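Collelby Makers' Market: Stallholder FAQ

Last updated April 25, 2023

Who can apply for a stall?

Anyone who makes what they sell. Ceramics, textiles, jewellery, paper goods, soap, small timber items and preserves are all accepted. We don't take resellers, franchise businesses or party-plan sellers. If part of your product is bought in, such as blank T-shirts you print yourself, say so on the form and we'll have a look at it.

How much does a stall cost?

A standard site is $26 per market. A half site is $20 and is only offered inside the hall. Fees are payable once your application is accepted, and your site isn't held until payment has come through.

How big is a standard site?

Each outdoor site is 3 metres by 3 metres. Everything you bring has to fit inside that area, including signs, clothing racks and your chair. Half sites in the hall fit one trestle table with room to stand behind it.

Do you supply tables or marquees?

Trestle tables are available in the hall at no charge. Outdoor stallholders bring their own marquee, tables and weights. Each marquee leg needs its own weight. Pegs can't be used on the oval as the irrigation lines run close to the surface.

Can I run a demonstration at my table?

Yes, if it's quiet and you can keep it within your site. Tell us beforehand so we can put you on an end site where people can stop without blocking the aisle. Hot work, open flames and spray finishes aren't allowed.

What should I use to display small items?

Most people do well with a bit of height. Stands, risers and hooks all help, and a plain cloth over the trestle hides your boxes underneath. Clear stands suit bags, cards and jewellery, but wipe them down before opening as fingerprints show up in the hall lights. Anything that could tip over in the wind should be fixed to the table if you're outside.

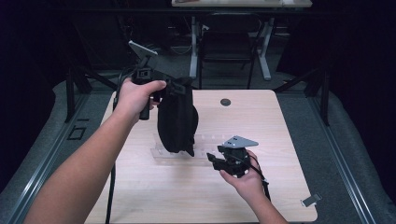

A black fabric bag and a clear acrylic stand.

Leave some empty space as well. Customers pick things up more readily when the table isn't packed, and you can restock from underneath during the day. Prices should be on every item or on a sign that can be read from the aisle.

Is there power?

There are 12 powered sites, all along the northern wall of the hall. Leads must be tested and tagged. Double adaptors aren't permitted. If you only need to charge a phone or card reader, please bring a battery pack and leave the powered sites for people with lights or equipment.

Do I need insurance?

Yes. Public liability cover is required for every stallholder, and we need a copy of your certificate of currency before your first market. If it expires during the season, send the new one through without waiting to be asked.

I sell jam and chutney. Is there anything extra?

Food stallholders need to register with the council and label their products with ingredients, allergens and a contact address. Samples must be covered and served with single-use spoons.

When can I set up and pack down?

Bump-in times are in your confirmation email. Vehicles have to be off the oval before opening and can't come back on until the market has closed, even if you've sold out early.

What happens if it rains?

The market goes ahead in light rain. If we cancel for storms or high wind, outdoor fees are credited to your next booking. Hall sites usually still run.

How do I apply for the November market?

Use the form on the Stallholders page and attach three clear photos of your work. November is our busiest market, so we keep a waiting list once sites are gone. Questions about applications go to Azadeh Shokri, stallholder coordinator, through the contact form.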